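Pesberg Hall Users' Group
Minutes of the December meeting, held on Thursday evening in the small room

Present: Wanda Chmielewska (chair), Justinas Kuusk, Rūta Vītola, Aušra Avotiņš (minutes)
Apologies: Laine Krūmiņa, who sent a very kind note and a tin of shortbread, both much appreciated

1. Last minutes
Agreed, once Rūta's surname had been given its proper accents, with the secretary's apologies.

2. Fittings
Wanda reminded us that we had talked at length in the autumn about the dark bronze fittings, and whether to carry on with them or go over to something plainer. Justinas has had a price from Tristari of £87 for the next lot in the same finish, delivery included, and he thought this very fair considering what Grīnberga wanted for theirs.

Rūta said how fond she had become of the polished rod and its collar, and the way the light runs down it, and that the bevelled edges on the wall plate looked lovely against the wood. Wanda wondered whether so high a shine would show every fingermark. There was a good long chat about dusters, in which everybody joined, and it was agreed to stay with the bronze. Justinas to place the order.

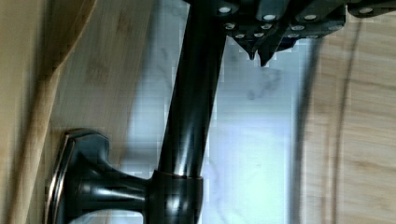
3. Heating
The bill came to £900, a little more than we had hoped. Aušra will ask Perkow whether we might pay monthly, and in the meantime would groups please turn the dial down to 6 when they leave.

4. Carol evening
Tickets sold so far: 52, and our warmest thanks to Laine for all her knocking on doors. Mince pies still wanted, please.

5. Any other business
Rūta has found a blue scarf in the cloakroom.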